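Returns desk automation – what happened to your hours?
Forum: Warehouse and Rental Work

plarkex_nights
Starting this because we got the memo on Monday. Our building rents out photo and event gear, and the check-in tables are going over to automated inspection. Clean items go straight back to stock. Anything the system can't clear goes to a person. There are 20 of us on check-in now and the memo says 9 after the changeover. The rest are "offered other roles." Has anyone been through this?

undska_returns
We did it last year at a smaller place. 248 returns on a heavy day. Nobody was let go in the first six months, but two people left and weren't replaced. The job did change. Before, I'd get a mix of easy and hard items. Now the easy ones never reach me, so every item on my table is a problem item, all shift. Our target stayed at 200 a day per team for a while, which made no sense, and it took a lot of complaining to get it lowered.

manisero
Hard items meaning what? A light stand is a light stand.

undska_returns
Stands and tripods are the worst of it. Lots of long thin parts at odd angles, and people send them back any way they like. A tripod on its side with the legs spread is a normal sight on my table.

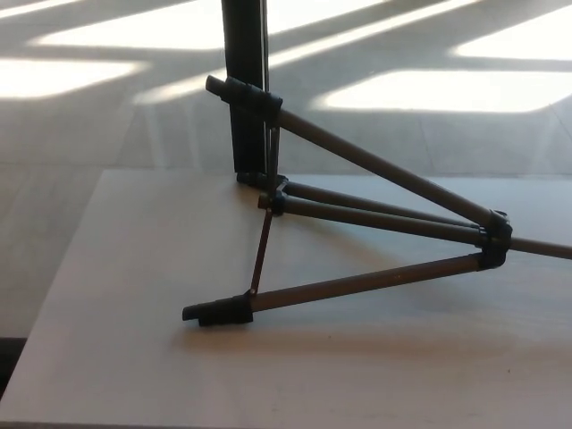
Re: What counts as a hard item

manisero
OK, but that takes a person ten seconds. Stand it up, fold it, check the clamps, done. I don't see why that's worse than what you did before.

undska_returns
One is ten seconds. A whole shift of them is sore wrists. I used to get a box of batteries in between.

Serpil Kahraman
I'm a shift lead and I'll disagree with both of you a little. Our wrist complaints went down after we automated, but only after we started rotating people off the exceptions table every two hours. The first month without rotation was bad. Plarkex_nights, ask about rotation before you ask about anything else. Also ask who trains the people moving to other roles, and whether that time is paid at the same rate.

yaman
Rotation to where, though? With 9 people left there isn't much to rotate to.

Serpil Kahraman
Packing and minor repairs, in our case. Repairs pays a bit more, so people want it. I agree it's harder with a small crew.

plarkex_nights
Thanks. The memo says nothing about rotation or pay. There's a meeting in April and I'll bring both up – will post what they say.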